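Capítulo 4
Absorción y secado en los tejidos de rizo

4.1 Introducción

El tejido de rizo se obtiene con dos urdimbres: una de fondo, sometida a tensión alta, y otra de bucle, que avanza con menor tensión y forma las lazadas al batir la trama. La capacidad de absorción depende de la altura del bucle, de la torsión del hilo y de la masa por unidad de superficie, que en este capítulo se expresa siempre en gramos por metro cuadrado.

El agua entra en el tejido por dos vías. La primera es capilar y tiene lugar entre las fibras del hilo; la segunda consiste en la retención de líquido entre bucles contiguos. Un hilo de torsión baja favorece la primera, aunque reduce la resistencia a la abrasión - aspecto que se trata en el apartado 4.5.

4.2 Magnitudes de partida

Los ejercicios utilizan la serie de ensayos de Bako y Mohammed, realizada en el laboratorio textil de Karthorpe con muestras de algodón de 300 g/m². Cada muestra se acondicionó antes de la pesada inicial, se sumergió durante 17 minutos y se dejó escurrir en posición vertical. La masa retenida fue de alrededor de 818 g/m².

El cociente entre la masa de agua retenida y la masa del tejido seco se denomina coeficiente de retención y se representa por R. Es adimensional. No debe confundirse con la velocidad de absorción, que se mide en los primeros segundos de contacto y depende en gran medida de los acabados: un suavizante catiónico puede reducirla sin alterar apenas R.

Cuestión inicial 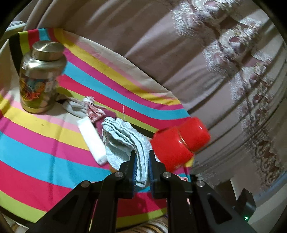 ¿Por qué una toalla doblada en varias capas tarda más en secarse que una extendida?

Al doblarla disminuye la superficie expuesta al aire y el vapor de las capas interiores debe difundirse a través de las exteriores, con lo que baja la velocidad de evaporación.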